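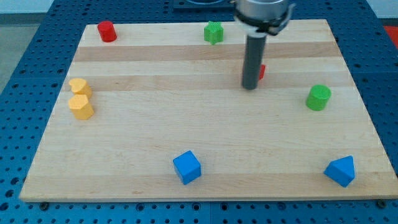
Photo: Carolina Morais / Peltura

So a bunch of you asked for a peek at the Bramwell bench after I mentioned it in June, and I finally got around to it! If you're new, I've been at Peltura for eleven years, first on hand sorting, and now I'm one of the people who sets up practice runs for the arm. It's a funny job to describe to my mother.

The blocks are what we use before anything goes near a real order. Red cylinder, green star, yellow heart, blue cube and so on, put out on the maple board. I get to decide where everything goes, and yes, I have favorites (the star, always the star). Misaki Higuchi writes up each layout in the log and we're on number 211.

The board sits on the blue table with all the holes in it. I love that table. Anything you need to bolt down, you bolt down, and on the old sorting line we were forever fixing stuff in place with tape!

And there's the arm itself, silver up top with the long gray finger hanging over the board. Darren Marsden still calls it "the new kid" and he's had 39 shifts with it.

What's changed for us? My wrists, for one. I used to sort 3,180 pieces on a full day and go home with ice packs. Now I'm on my feet more, I do a lot more typing than I'd like, and I miss the gossip, because four of us used to sit elbow to elbow and now it's mostly me and Misaki. Malcolm Hebden moved over to shipping and says he's happier there. Jordan Tapley took the training course and hated the first 20 hours of it, then asked for the second one.

More from the Kirkusgate building once I get over there with Carolina.

Contact Peltura staff pages | © Peltura | Back to top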